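Home | About | The Shop | Build Nights | Classes | Contact

We use cookies to keep you signed in and to remember your class bookings. By carrying on you agree to this. OK | Read more

About Jerley Workshop

Print this page | E-mail this page

Welcome, and thank you for wandering over to this part of the site. Most people come looking for the hours or the price of a day pass (both are under The Shop), so if you've clicked on About you are probably the kind of person who likes to know who they're dealing with before they walk in the door, and we like that kind of person very much.

Jerley Workshop is a shared workshop for people who want to build machines that move. We are a small company, owned by the two of us who started it, Lorraine Cropper and Arne Steinbach, and we live on memberships, classes and a bit of repair work. You'll find us on the ground floor of the old Plunow building, behind the tile store, through the green gate. If you get to the loading ramp you have gone too far, but come back along the wall and knock on any window you like.

How we got going

Lorraine taught shop and drafting for years and had a garage full of half-built things: a plotter, a curtain opener that ran on a bicycle chain, a cart that was meant to follow her down the driveway with the trash cans. Arne had come from packaging lines, where he looked after the pick-and-place machines, and he had a garage too, with a better heater. They met at a surplus sale, both reaching for the same box of stepper motors, and ended up splitting the box and then splitting the rent on a single room so that they could stop carrying things back and forth between two houses.

For the first winter it was only them and a kettle. Then a neighbor asked if she could use the drill press, and her nephew wanted to learn soldering, and Bernd Diekmann turned up with a robot lawn mower that he had taken apart and could not put back together (it is still with us, and it does mow, though it has opinions about slopes). By September of that year there were 13 paying members and a waiting list for the lathe, so we took the room next door as well and knocked a doorway through.

What people build here

All sorts, really! We have had a chicken coop door that opens at sunrise, a camera slider, a machine that sorts buttons by size, a very patient arm that waters seedlings, and more line-following cars than the floor has lines for. Some members come with a full set of drawings, and some come with a shoebox and a feeling. Both are fine. We don't ask you to have an engineering background, and we don't ask you to be quick. Lutz Wunderlich spent most of two years on one gearbox and we enjoyed every evening of it.

The shop has 3D printers, a small mill, the lathe, a drill press, a decent electronics bench, and a wall of drawers that Jytte Norðdahl has labeled so well that you can find an M3 lock nut in the dark. Jytte also teaches our beginners' course, Motors and What They Want, and if you only take one class with us, we'd say take that one. She begins with a motor, a battery and a piece of string, and by the end of the evening everybody in the room has something pulling something.

The Cilen project

Every year or so we take on a shared build, something too big or too fiddly for one person, that any member can join for as little or as long as they please. The present one is called Cilen, after the street where Arne grew up. The idea is a plain, sturdy helper for the home workbench: hands that can hold a part while you glue it, pass you a block, or steady a jar while you fish for the last washer at the bottom. We want people to be able to make it from printed parts and ordinary hardware-store screws, for around 400 dollars all in, and we want it to be easy to mend when it breaks, because things on a workbench do get dropped.

A good deal of the talk on build nights is about fingers. You would not believe how long a table full of grown adults can go on about fingers. Wide pads are kind to cardboard and hopeless with a pin. Narrow tips will pick up a pin and then poke a hole in your cardboard. Lutz likes a slanted tip, so you can see past it to what you're doing, and most of us have come around to his way of thinking.

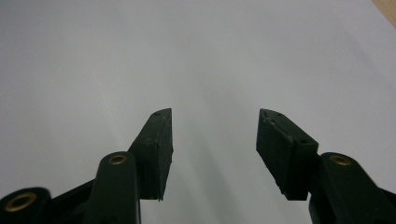

The other long-running subject is grip. Hard plastic by itself tends to slide on anything glossy, and a soft covering grips nicely but wears away and has to be replaced, so the question is always how soft, how thick, and how you fasten it so that a person can change it at the kitchen table without special tools. Bernd is in favor of screws for everything. Lorraine would glue the lot and keep spares in a drawer. We have agreed to try it both ways and write down how each one holds up, and the notes are kept in the blue binder by the sink, where anybody may read them or add to them.

We share our drawings with members freely, and the folks at Eshun, the little print shop across the yard, will run off parts for you if our own machines are busy. Ask for the workshop rate and mention Jerley.

A word about how we do things

We are particular about eye protection and about sweeping up, and fairly relaxed about the rest. Kids are welcome with a grown-up. Well-behaved dogs can come into the front room but not the machine room. If you borrow a tool, put it back where you found it, and if you break it, please tell us, and we promise no one will be cross. Nearly every tool in the place has been broken at least once, several of them by Arne.

Build night is open to non-members too. Bring whatever you're stuck on, or bring nothing and look over somebody's shoulder until they hand you a screwdriver. The coffee is free and the cookies depend on who went to the store.

If you'd like to visit, drop us a line through the Contact page or just come by while the gate is open. Lorraine is usually at the front bench and will be glad to show you around, and you should allow a little more time than you think, as she does like to start at the beginning.

Page last updated 5/11/21

Get our newsletter: build night dates, new classes and the odd picture of the lawn mower. Enter your e-mail address to sign up. You can leave the list whenever you like.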